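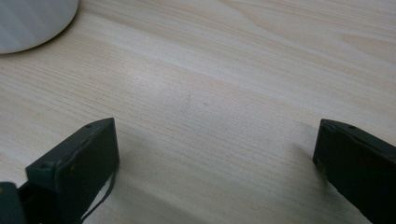
How many demonstrations does a robot need before it can do a simple task by itself?

For a pick-and-place job with one kind of object on one table, a few hundred good ones will usually get you something worth testing, and the number climbs fast once you let the lighting, the object and the starting position vary.

Print this page | E-mail this page

Teaching by Showing, Handout 4: Hand-held grippers and remote control
Posted 12 Jan 2026

OK, so last time we got as far as "a policy is a thing that looks at camera pictures and puts out motions," and I waved my hands a lot about where the training data comes from. This handout is the hand waving written down properly. Read it before lab. I mean it about reading it before lab, the Gill room has one good table and I'd like us to spend our time at it moving the gripper and not arguing about what an episode is.

First, the three ways of showing

You can grab the robot's arm and push it through the motion (kinesthetic teaching, if you want the long word). You can drive the robot from a distance with some kind of controller, a leader arm or a headset or a pair of joysticks, and that's teleoperation. Or you can leave the robot out of it completely and do the task with a gripper you hold in your own hand, with a camera riding on it, so that what gets recorded is close to what the robot's wrist camera will see later on.

I like all of them! But they go wrong in different ways, and most of this course is about the going wrong.

Pushing the arm around is great for feeling contact. You know right away when the peg is jammed. The trouble is that your arms and your body end up in the pictures, and a policy trained on pictures with a person in them gets very confused when the person goes away. It's also tiring. Try it for a whole afternoon and see how your demos look at the end.

Teleoperation gives you clean data, as in the robot really did those motions with those motors, so you never have to wonder if it can reach. What you lose is touch and speed. Most people driving a robot remotely for the first time move like they're defusing something. They stop, they look, they back up, they creep in, and every one of those pauses goes into the data and the policy learns to pause. If you've ever watched a robot hover over a cup for ages doing nothing, somebody taught it that.

The hand-held gripper is quick and it's cheap, and you can take it into an ordinary kitchen without hauling an arm up the stairs. The price is that your wrist can do things the robot's wrist can't. You'll twist past a joint limit without feeling a thing. You'll also go faster than the arm is allowed to. We'll filter for both in week six, but it's far nicer to not make the mess to begin with.

What's in one episode

An episode is one try at the task, start to finish. For our setup it holds the video from the gripper camera, the position of the gripper over time, and how far apart the fingers are. That last one gets forgotten constantly. The opening between the fingers is an action just like the motion of the hand is, and if it's recorded badly you get a robot that arrives at the right spot and then closes on air half a beat early.

Look at what the camera sees when you start. It should have both fingers in it, low down, open, with the work area past them. I want the fingers visible in every single episode, because they're how the policy judges distance. Think of parking a car when you can see the corner of your own hood, versus when you can't.

And please don't feel you need the whole object in view at the first instant. If a plate is partly out of sight, fine, people reach for things that way too. What I do care about is that the view doesn't always start the same way. If the object is in the upper left every time, you've taught the robot to go to the upper left. You haven't taught it anything about plates.

About wood tables

Somebody asked in class whether the table matters. Oh, it matters. A wood top is pretty good for tracking, since the grain gives the software small features to hang on to as the camera moves. A plain white top is miserable. On the other hand a band of light across the table can wash the grain out in the middle, and a pale object on pale wood under a bright lamp can get hard to separate. So before you record, move the gripper slowly across the whole work area and watch the tracking quality number. If it dips in the bright patch, tilt the lamp or close the blind, then do it again.

Shadows from the fingers are fine. Leave them alone. They're part of what the robot will see too, as long as the lamp is where it'll be at test time, and there's some evidence in our own runs that the policy uses the shadow to tell how high it is. (I can't prove that. I'd love a project on it, hint hint.)

Cables: check where yours goes before each run. A thin one hanging near a finger is easy to catch on the rim of something, and it swings. If it swings into view in half your demos, then it's in your data, and you should at least know about it.

How to do a good demo

Start with the fingers open and hold still for a breath. Then go, at the pace you'd use if you were carrying a full mug of coffee. Approach, line up, close, lift, move, lower, open, back away. Back away! People let go and hit stop right there, and then the robot lets go and has no idea what to do next, so it sits with its fingers around the thing it just put down.

Keep your motion smooth but don't fake it. If you miss a little, correct and carry on, and keep the episode. Small recoveries are gold. A policy that has only ever seen perfect approaches falls apart the first time it's slightly off, and it will be slightly off. What you should throw out is the big stuff: you dropped it on the floor, you got the wrong object, your sleeve covered the lens.

Vary on purpose. Between episodes turn the object, slide it, start your hand from a different height. I use a little card with positions written on it and shuffle through, because when I try to be random in my head I put everything slightly right of center. Every time.

Label as you go. Good, bad, not sure. Don't save it for later, you won't remember.

A bit about the course data

The Bolside set, which you'll all be training on, has 2428 episodes in it. They were recorded over one August with hand-held grippers, and the quality is what I'd call human. Some people were careful and some people were hungry. There's a folder called Flotiveck that has the teleoperated version of the same table-clearing task, much smaller and slower, and the fun part of the second assignment is mixing the two and seeing how little of the slow kind you can get away with.

When I trained on Bolside alone, the arm did well on the approach and then got twitchy right at the grasp. I went back through the episodes by hand and found that a bunch of them had finger-width readings lagging behind the video. Fixing the timing helped more than anything clever I tried with the network. I wish I had a fancier story for you, but most of my stories in this field go like that one.

For lab

Each pair records 18 episodes of the same task, swapping who holds the gripper halfway through. Use different start positions. Then swap your recordings with another pair, and label theirs without talking to them first. You'll disagree about which ones are good, and I want you to write down what you disagreed about, since that's the bit we'll discuss.

Bring your calibration file. If you skipped calibration last week, come early and do it, it takes 11 minutes if the pattern sheet is flat and forever if it isn't.

After that we'll drive the Brarneck arm remotely, taking turns. Keep one hand near the stop button when it isn't your turn to drive. Keep your own hands off the table while it's moving, even if something is about to roll off. Let it roll.

Things to think about before next time (nothing to hand in)

Suppose you had a demo where the person did the task beautifully but in a way the robot's arm can't reach. Is there any part of it you'd still keep? I change my mind on this a lot.

Also, why might two careful people, each with a perfectly good style, make a worse data set together than either one alone? Think of one who always goes around the plate to the left and one who always goes right, and what the average of those looks like. We'll pick it up from there when we do multimodal actions.

Reading is chapter 12 of the course pack, and you can skip the part with the long proof.

E-mail this page | Print this page

Recent handouts
Handout 3: What a wrist camera sees
Handout 2: Frames, poses and why your axes are backward
Handout 1: Getting into the Gill room
Calibration sheet (print flat, no scaling)
Notes on the Flotiveck folder
Brarneck arm: stop button and start-up steps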